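Workshop notebook, Trodholm site
Wednesday, May
Entry by Violeta Pereyra. Copies to Dennis Bellamy and Zulema Saavedra.

1. Purpose of this entry
To record the state of the handling trial and the changes to working practice agreed with the packing staff. The previous entry dealt with the cell layout and is not repeated, except where the layout has since been altered.

2. Present arrangement
The Acuña cell continues to run on the morning shift only. Tote transfer, which formerly occupied 3 members of staff for the whole shift, is now supervised by 2, with the third released to inspection and labelling. Panagiotis Theodorakopoulos holds the cell key in the mornings and signs the log at start and finish. The log is to be kept in ink. Two entries last week were made in pencil and one cannot be read.

Staff have asked that the stop procedure be written in plain terms and displayed at the bench. The present sheet was supplied by Ondadum and assumes a knowledge of the controller which packing staff have not been given and should not need. Zulema Saavedra has drafted a replacement on a single side of paper. I have asked for the word "inhibit" to be removed and for the restart steps to be placed on a separate sheet, held by the supervisor.

Cable checks are to be made before power is applied. The check covers ties, connectors and any place where a cable passes close to a joint. Any tie found loose is to be replaced and the old one binned, not tightened and left.
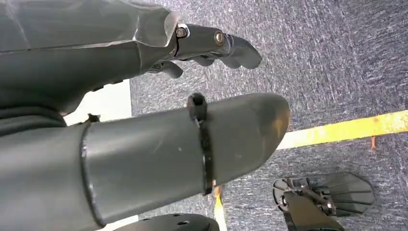 Responsibility for the check was discussed at some length. The former practice was that maintenance carried it out weekly. Florencia Gallardo proposed that the operator on shift should do it daily, on the grounds that the operator is the first to notice a change in the sound or movement of the arm. This was accepted on condition that the time be allowed for in the shift plan. Accordingly 20 minutes will be set aside at the start, and the output target for the first hour reduced to match. Dennis Bellamy to confirm the revised figure in writing.

3. Effect on staff
The lifting has been reduced and this is welcomed by all who were asked. The waiting has increased. Operators report that supervising the cell is more tiring than expected, as attention must be held while the hands have little to do. Two of the packing staff asked to alternate between the cell and inspection within the shift. I support this. The rota at present assumes one post per person per day and will need to be redrawn.

A concern was also raised over grading. Operators now clear simple faults which were previously passed to a technician, and consider that this should be recognised. The matter is outside the scope of the trial, but I have forwarded it to the site office with a note in favour.

4. Faults
Dropped totes: 6 since the last entry, all of the shallow Utex pattern. The deep pattern gave no trouble. Florencia believes the approach height is set for the deep totes and was never altered. To be tested with the cell in slow mode before any change is made to the gripping force.

One unexplained stop, shortly after the tea break. The fault code was cleared before it was written down. Staff are reminded to copy the code first.

5. Actions
Z. Saavedra: reissue stop sheet, restart steps separate.
D. Bellamy: first hour target; draft rota with alternating posts.
F. Gallardo: approach height test, shallow totes.
P. Theodorakopoulos: brief the afternoon shift on the cable check, although they do not yet run the cell.
V. Pereyra: ask Ondadum whether fault codes can be retained after a reset.

Spare ties are in the second drawer, left of the vice. Please sign for the last packet.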